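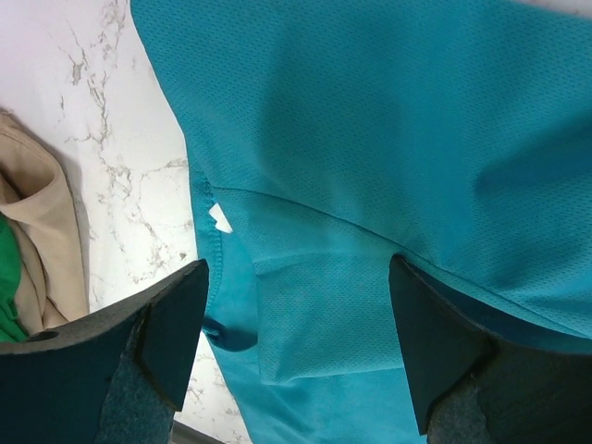 Brunello Sorrentino thinks I have the wrong end of the stick about community clinics. He wrote in after my August column to say that opening hours are a side issue, that people who want to see a nurse will find a way to see one, and that the money the Unaddale health trust wants to spend on evening sessions would be better put into a second scanner. He made the point politely and at some length, and several other readers have made it since with less of both.

I still think he is mistaken, and I want to set out why at more length than the letters page allows.

The Unaddale clinic opens at nine in the morning and closes at five. The phone line for appointments opens at eight, and by twenty past it the day's slots have generally gone. For a retired person living within walking distance, this works tolerably well. For someone on the early shift at the Tasiner packing plant, which starts at six and does not allow phones on the floor, it does not work at all. That person cannot ring at eight. If they could ring, they could not come in before their shift ends, and by the time they have got the bus back up the valley the doors are shut.

The trust's own consultation paper puts the missed appointment rate for working-age patients at well above that for pensioners. The usual reading is that younger people are careless. I have heard that said in public meetings, by people who ought to know better. A more likely reading is that an appointment at twenty to eleven in the morning, offered with two days' notice, is something a good many people accept in hope and then cannot get to. A supervisor says no, or a colleague is off sick. A day's pay is a real sum of money when you are paid by the day.

What the trust proposes is modest. Two evenings a week, the clinic would stay open until eight, with one doctor, one practice nurse and one receptionist. It would cover blood pressure checks, smear tests, asthma reviews, repeat prescriptions and the sort of small worry that people put off for months. The paper allows for 40 extra appointments a week. That is hardly a revolution in a practice of this size, but it is 40 people who would otherwise go without, or who would turn up at the hospital in Kesine on a Saturday night with something that could have been dealt with in ten minutes.

Mr Sorrentino says the scanner would save lives. I don't doubt that it would help. But a scanner is of use to a patient who has already been seen, listened to and referred. At present the queue for the existing machine is not the longest wait in the system. The longest wait is the one that never gets measured, between somebody first noticing that something is wrong and somebody with training looking at it. No list is kept of those people. They do not appear in the quarterly figures, and so they do not have much of a lobby.

There is also the matter of how the machine would be paid for. The supplier, Deschamps, has offered terms that look generous in the first year and rather less so by the fourth. The maintenance contract alone would take up most of what the evening sessions would cost. I am not against buying equipment, and if the trust had money for both I would be writing a shorter column. It has said plainly that it does not.

The stronger objection, to my mind, comes from the staff. Nurses at the clinic already finish late more often than not, writing up notes after the last patient has gone. Asking the same people to work until eight as well would be unfair and would probably drive one or two of them out. The trust says the evening posts would be filled by new part-time staff. It should be made to put that in writing before anyone votes on anything, and it should say what happens if it cannot recruit. Kesine tried evening sessions a few years ago on goodwill and overtime. They lasted one winter – the rota fell apart as soon as two people were ill at once.

So there ought to be conditions. The posts should be advertised and filled before the doors open in the evening. The appointments should be bookable online and by phone after work, or the same people will be shut out by the same eight o'clock scramble. Some slots, perhaps half, should be held back for patients who cannot come in the daytime, with no demand for a letter from an employer. People can be trusted to say when they are at work. A few will fib, and the clinic will survive it.

I would add transport to the list. The last bus up the valley leaves at 7.38, which is no good to anyone with an appointment at half past. The bus company has said it would look at a later service if there were passengers for it, and the trust has said it would look at later appointments if there were a bus. Somebody from each side needs to sit down at the same table for an hour. It is the kind of small practical failure that sinks decent schemes, and it usually gets noticed only when the scheme is being wound up.

One reader asked why the health service should bend itself around employers. It is a fair question. Tasiner has 400 people on its books and could, without much pain, give each of them two paid hours a year for medical appointments. Some firms do this already and say they get the time back in fewer days lost. I would like to see it made a condition of the next round of business rate relief. But that is an argument with the council and it will take years, and in the meantime there are people with high blood pressure who do not know they have it.

The consultation stays open until the end of the month. So far the trust has had fewer than 100 responses, and I am told most have come from people who use the clinic in the daytime and are happy with it. They are entitled to their say. The form can be filled in on the trust's website at any hour, and there are paper copies at the library and in the clinic's waiting room. The waiting room shuts at five. I have asked the trust to leave a stack in the Tasiner canteen as well, and had not had an answer when this was written.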